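Category: Robotics & Automation – Product Evaluation
14 shares | 2 comments

4.2 Rendering and the wrist view

The Dreltdale kit is sold as a complete practice package for small labs: a simulated arm, a set of household rooms and a licence for one year. The brochure says policies trained inside it will carry over to a real arm "with little or no adjustment". We bought the mid-level licence at the list price of $3,595 and tried to find out what that sentence was worth.

Most of the kit's selling points concern physics. Our doubts began with what the simulated camera at the gripper returns. Transparent and pale materials are the weak spot. Surfaces that should hide one another show through in layers, and a policy that learns from pixels has no way of knowing which layer it is meant to approach. Figure 3 is a view from the gripper, with the default lighting and no changes to the materials supplied.
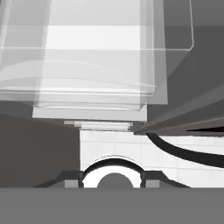

Figure 3. Gripper view in the Dreltdale kit. A translucent block stands over an off-white slab and a narrower, lighter step, with white tiled wall behind. The curved black cable is by far the easiest thing to pick out against the tiles.

Leen Aoun disagreed with our reading when an early draft went around, and wrote that "a policy doesn't need a pretty picture, it needs a consistent one, and you haven't shown that the layers change from run to run". She also felt we were holding a modestly priced kit to the standard of a film studio. The first point is fair. We haven't measured consistency across runs, and the claim in this section is limited to single views.

We are less willing to give way on the second. The vendor sets the standard, and the vendor's word is "realistic". Of the 931 views we saved with default settings, we marked 131 as ones in which two of us could not agree on where the nearest edge of the target lay. That is roughly one in seven. The brochure reports no comparable figure, and our written request for one was answered with a link back to the brochure.

Switching to the "high" rendering mode may help – the manual suggests as much – but that mode belongs to a dearer licence and we did not test it. Buyers should ask for a trial at the level they intend to pay for. The Bosimside package, discussed in Section 5, at least labels its sample views with the licence that produced them.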